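The hand should be slower than the machine

By Rigoberto Ticona

I have been working for three years with the small delivery carts of Sitness, and most of this time I was not building anything. I was driving. I sit in a room in Drirenar with a screen and two sticks, and I drive the cart called Enach along the sidewalks and across the streets of Ccori, so that later it can do the same without me. In our team this is called "giving a demonstration." My mother calls it playing with the toy car, and I have stopped correcting her.

My opinion is simple and some of my colleagues do not share it. I believe that we show robots their tasks too well. We choose our best drivers, we ask them for clean runs, we throw away the runs with mistakes, and then we are surprised when the cart meets a small problem and does not know what to do with it.

When I started, Wilson Alvarado was already the best driver in the company. He still is. He can bring a cart from the bakery to the health center in one line, as if he was pulling it on a string. I learned from him and I admire him, and it is with his runs that I first noticed the matter. He sees a bad piece of pavement from far away and he is already one meter to the left when he comes to it. In the recording there is no bad pavement at all, as far as the wheels are concerned. The cart that learns from Wilson learns a lovely curve. It does not learn what to do if one wheel is already in the hole.

I drive worse. I come too close to the curb, I stop, I go back a little, I try again with another angle. For a long time I deleted these runs before anybody could see them. Then one January we had a shortage of data for the crossings and my bad runs were left in. The cart trained with them was not prettier to look at, but when it was badly placed before a ramp it backed up and corrected itself, and I recognized my own way of doing it. It was a bit embarrassing, like hearing your voice on an answering machine.

Wilson's answer to this is serious and I want to give it fairly. He says that a robot copies everything, also the hesitation. If I stop in the middle of a street because I am thinking about my lunch, the cart will also learn to stop in the middle of a street, and it has no lunch. He is right. From our set of 2135 recorded crossings, he once went through all of them and marked 170 where the driver had stopped without a cause he could see on the screen. Many of those were mine.

But I have looked at the same 170, and in a good part of them I remember why I stopped. I had seen a line on the asphalt and I did not know yet if it was a crack, or old tar, or only the mark of a tire. Seen from a low cart these are very hard to separate. The stop had a cause, and it was in my head. So I would not throw these runs away. I would ask the driver to say aloud what he is doubting, and keep his words together with the movement. "Dark line, I do not trust it." "Car at the curb, I cannot see who is behind." It costs nothing, we have a microphone already, and for now it is used for complaining about the chairs.

There is also the question of tiredness. A shift on the sticks is 45 minutes and then there is a pause, and I think this is still too long. In the last part of the shift my hands become smooth and my eyes become lazy. I do not make errors, but I drive the street I remember and not the one which is there. On a wide street this is very easy. You have all that pale road before you, one parked car, a hedge, a closed gate, and you start to believe that you know it. Those late runs look excellent. I would trust them the least.

People ask me sometimes if it would be better to go out and guide the cart by hand, walking next to it. We did that in the beginning, with a handle on the back. I liked it very much. With the hand you feel the slope, you feel when the wheel slides, and you understand at once that a repaired patch in the road is not the same ground as the rest. On the screen a patch is only a different gray. My wish would be that every remote driver walks each street with the handle 2 times before he is allowed to drive it from the chair. Wilson finds this a waste of a morning. He also grew up in Ccori and has walked these streets all his life, so perhaps he is not the right person to judge it.

What I am asking for is not expensive. Keep the clumsy runs. Write down the doubts. Make the shifts shorter, and send the drivers outside. The streets we work on are ordinary ones – a curb, some palms, a fence, a utility pole – and it is on such a street that I have made most of my mistakes, and I would like the cart to have them too.
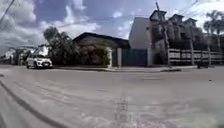

Replies and corrections

Wilson Alvarado has read this text before publication and asks me to add that he has also driven into a hole. Letters can be left for either of us at the front desk in Drirenar, before four in the afternoon.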